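What happens when you press undo

Children's pages: how apps work
Written by Elvia Xolalpa

Open a drawing app on a tablet and make a line with your finger. Press the undo button. The line goes away. Press it again and the line before that goes away too. The app can do this because it keeps a list of everything you have done.

The list is called a history. Each thing you do is one entry in it. A line is one entry. Filling a shape with colour is one entry. Moving a picture from the left side to the right side is one entry, even if your finger went all over the place on the way.

Two ways to remember

There are 2 common ways for an app to keep its history.

The first way is to save a copy of the whole page after each change. To undo, the app throws away the newest copy and shows you the one before it. This is simple to build, but copies take up memory. Memory is the part of the tablet that holds whatever it is working on, and there is only so much of it.

The second way is to save the change and leave the page alone. The app writes down something like "added a red line from this point to that point". To undo, it does the opposite, so it takes the red line out. A note like this is very small compared with a copy of the page. The hard part is that the programmer has to work out the opposite of every single tool. The opposite of "add a line" is "remove that line". The opposite of "rub out" is harder – the app must remember what was there before you rubbed it out.

Many apps mix the two. Remley, a drawing app for schools, saves small notes for lines and a copy of the page when you use the paint bucket.

The stack

Programmers keep the history in something called a stack. Think of a pile of plates. You put a new plate on top, and when you want one back you take it from the top. The last plate on is the first plate off. Undo works in the same order, which is why you cannot undo your first line without undoing the later ones.

When you press undo, the entry is not lost. It moves to a second pile, called the redo stack. Press redo and it moves back.

If you undo three lines and then draw a new one, most apps empty the redo stack. The old lines belonged to a drawing that has now gone a different way, and putting them back could make a muddle.

How far back can you go?

It depends on the app. The free version of Drakside keeps 15 steps. Step 16 pushes the oldest one off the bottom of the pile. Gunix has no set limit and stops only when the tablet is short of memory. Our longest test drawing in Gunix had 904 entries, and all of them could be undone.

Closing the app often empties the history. The drawing is saved but the list of steps is not.

Words to know

History: the list of changes an app has kept.
Stack: a pile where the last thing in is the first thing out.
Redo: to put back a change you have undone.
Memory: where a tablet holds what it is working on.

Page last checked 02/08/2018 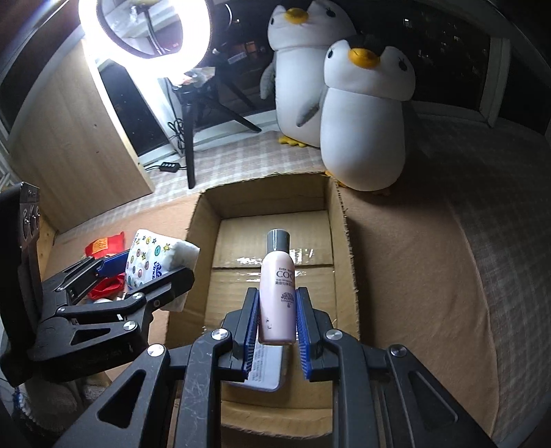 A small pink bottle with a dark grey cap, above an open cardboard box.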